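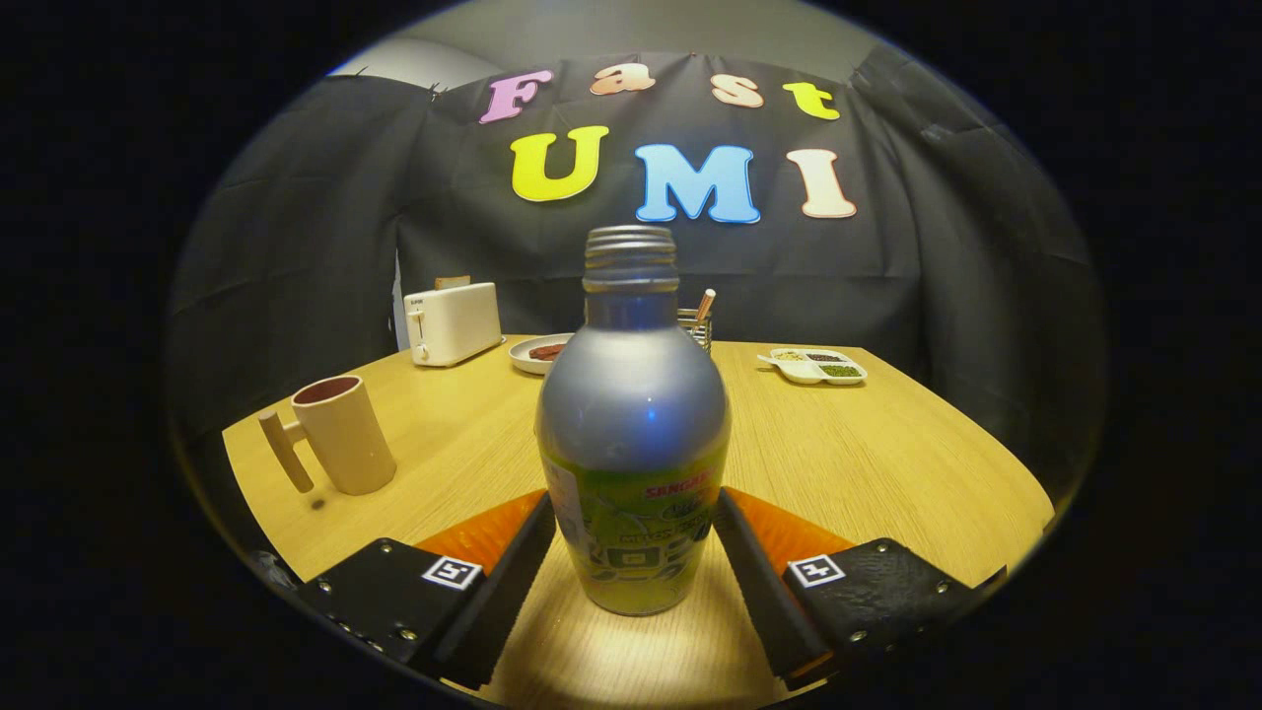

Silver and green bottle, no cap

dstan_86
County wants to cut 32 bus routes out of next years budget. Anyone read the draft? Vevthorpe line is on page 2

Clatstead Kas
Read it. Revenue is down, something has to go. Id rather buses than the clinic

dstan_86
easy to say with a car

hnikol
Commissioner Tsegaye said in March no transit cuts. Now this – typical

Clatstead Kas
She said no cuts THIS year. Watch the meeting again

hnikol
I did watch. She said none, period

T. Ionescu
Reserve fund is sitting right there, why not use teh reserve

Clatstead Kas
one time money. then what

T. Ionescu
Then people get to work for another year?? The 511 is full every morning

dstan_86
Public comment opens 6 pm, sign up at the door. Going with my neighbor – can take one more from Vevthorpe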